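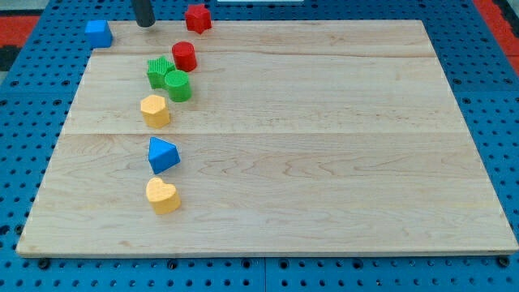 My pale board on the blue worktop, with the shape blocks on it

Joining a board from three planks — glue, oil and toy blocks
Posted by Elibariki Mosoti, 9 February 2025

I've got properly hooked on making play boards for my niece's shape blocks (the chunky kind from a shape sorter) and I love how this one came up! It's three planks edge to edge, and the grain runs along it in lovely wavy lines. You can just see a faint seam near the top and another across the middle. Two things before I make the next one. Should I put a finish on it, or leave it bare? And is it worth chasing those seams until they vanish? The bright blocks look so good on the pale wood that I don't want to turn it orange. I have a tin of Cetau oil but haven't opened it yet.

Sum-yee Tu
What a cheerful board! Leave the seams alone, I'd say. If you run a fingernail across and it doesn't catch, you're done. For the finish, try your oil on an offcut first and leave it overnight, as some oils go quite yellow on light wood. Check the tin says it's fine for toys once it has cured. Then two thin coats, wiped off well, with a light rub between them using 243 grit if you can get it, or whatever is closest. Do the underside as well, or it may cup. I did only the top on my first one and it rocked like a boat by April.

Volkan Akgül
wax. easy to redo when it gets scruffy

Ming-te Tsang
Agree with Sum-yee about the underside. I'd round over the edges too before any oil goes on, especially the corners — small children lean on everything. Mine is 136 mm wide and lives on a shelf, so the seams never bothered me, but on a big one like yours I'd line up the grain before gluing and mark the planks in pencil. Red cylinders roll miles, by the way, so a thin lip along one side is a great addition. Please post the next one!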